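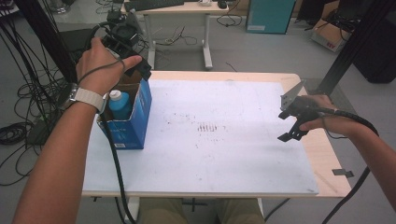

How do we decide where one step of a task ends and the next begins? We let the opening of the two grippers decide first, and only then ask the learned model to tidy up the boundaries.

Figure 2. Two hand-held grippers in use over the work table, the left one above an open blue box with a bottle inside.

4.2 Splitting the recordings

Our first splitter, which Jayanthi Hegde wrote in May and which we still call Covar, looked only at hand speed, and we were rather fond of it until we saw how often a person simply slows down to think. The present version reads the finger opening of each gripper separately, marks a cut wherever either one settles for 80 milliseconds, and passes those cuts to the planner, Mateos, as suggestions it is free to move. We tuned it on 400 recordings, all with both grippers in use, as in Figure 2. Tasks with a container gave us the most trouble, as the fingers can close on the box or on the thing inside it, and the opening alone can look much the same in both cases. For these we let Mateos look at the camera view as well, at the cost of a slower pass.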